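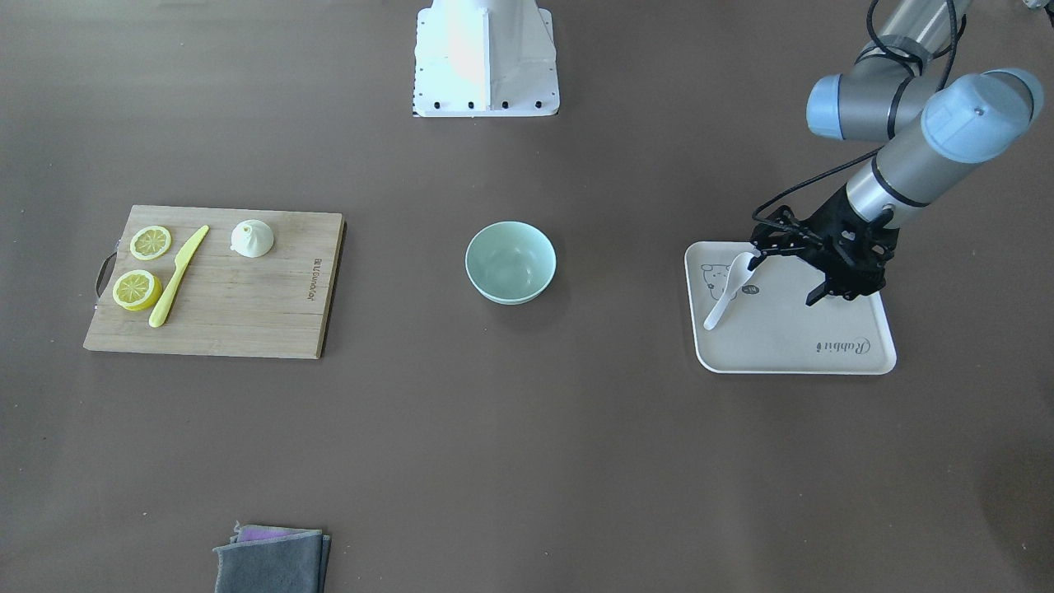
Slide 2 – The tray that says Rabbit

Start with the cat. Ears, dot eyes, whiskers, upper left of the tray. Then point to the lower right, where the script says "Rabbit". Let people read it for themselves. Wait.

My question for the next ten minutes: did anyone at the design stage look at both corners at once? Yeshi thinks it's a joke between the cat and the word. Maybe. I've asked for the joke to be explained and I'm still waiting.

Mention the small mark next to the cat, the one like "-1/4". I don't know what it means. If someone in the room does, please speak up.

Slide 3 – Do we need a tray at all?

The usual claim is that a printed tray makes a plain table friendlier. Hadgu's sales sheet says "cheerful" four times. Ask for hands: who picks a tray for the drawing? Then who picks one for the rim?

My view – the rim does the work. A low raised edge and rounded corners, easy to wipe. Put a spoon down on it and you've covered part of the print anyway.

Slide 4 – The white spoon

White plastic spoon on an off-white tray. Fine if you like things to match. I lose spoons that way. Gadisa will say contrast doesn't matter when you're setting out 39 places for lunch. Let him say it, then ask who clears up.

Slide 5 – Price

Fesmont quoted us 789 for the printed trays, in one order. Plain ones were less. Don't read out the whole quote, it's in the handout.

Skip the Bratamov story if we're past 13 minutes.

Questions go to Hamdia first, she has the samples.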